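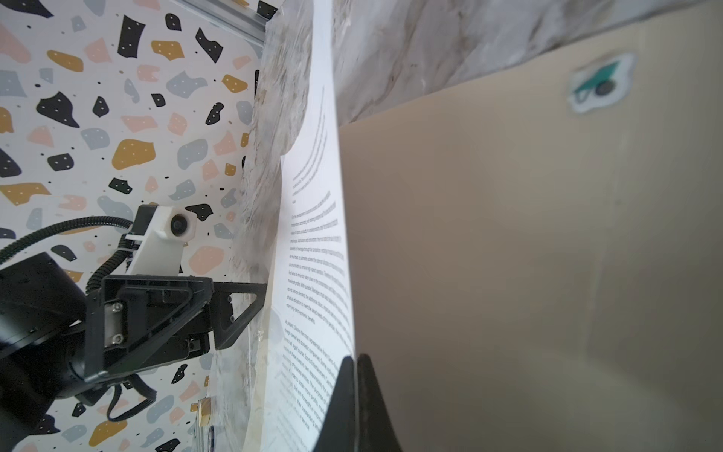
4.2 Loose sheets as reading matter

Figure 3. A printed sheet held upright and seen almost edge-on. The text is set in paragraphs with small gaps between them, and the lower part of the page fans open towards the left.

We began this part of the study expecting to write mostly about folders and binders, and ended up captivated by the single sheet of paper. Of the 800 items logged across the two reading rooms, Varnia and Tultura, loose printed pages were by far the most handled, and they behaved in ways that a stapled report never does. A sheet standing on its edge has a shape of its own. It bows, it leans, it opens at one corner, and all of this changes how much of the print a person can take in at a glance.

Figure 3 shows how quickly reading gives way to guessing. Along so narrow a view the lines slant and the letters close up, yet a few words still come through in a lower paragraph: something like "At present, China is the most representative", and then "sports industry". For anyone sorting papers that is already a great deal! Two of our coders, Perrine Huet and Obsa Gidey, were each able to place pages of this sort in the right subject pile from a phrase or two, without laying them flat.

We call this edge reading. In the interviews (24 people, all regular users of one or other room) it came up again and again, usually under some homelier name. Several people told us they look for the "dark part" of a page, meaning the place where the print is thickest, and start there. The upper part of the sheet in Figure 3 has only a few faint, short lines, while the middle and lower parts are much denser, and it is in this denser region that the readable fragments lie. The pattern fits what our interviewees described, though we would not want to hang too much on one page.

Paragraph gaps matter more than we had supposed. When letters are squeezed together, white space survives longer than words do, and it gives the eye somewhere to stop and begin again. In the sorting task, pages with clear gaps were matched to their subject after 2 attempts at most. Pages set as one solid block took longer, and people complained about them with real feeling. One participant held hers up to the window and turned it slowly until a heading appeared, a method we have since caught ourselves using.

The curve of the sheet deserves a study to itself. A slight outward bend near the foot turns part of the print towards the reader while the rest stays hidden, so that the same page is easy in one place and hopeless a few lines higher. Muireann Ó Riain, who ran the September sessions, noted that practised sorters bend a page on purpose and let the curve travel up it, reading as it goes. Around 66 of the logged handlings include a note of this kind. We had no code for it in the first version of the scheme and added one, "rolling", before the second round.

Paper weight probably plays a part as well, and we did not measure it. Section 4.3 turns to stapled sets, where the corner is fixed and rolling is much harder to do.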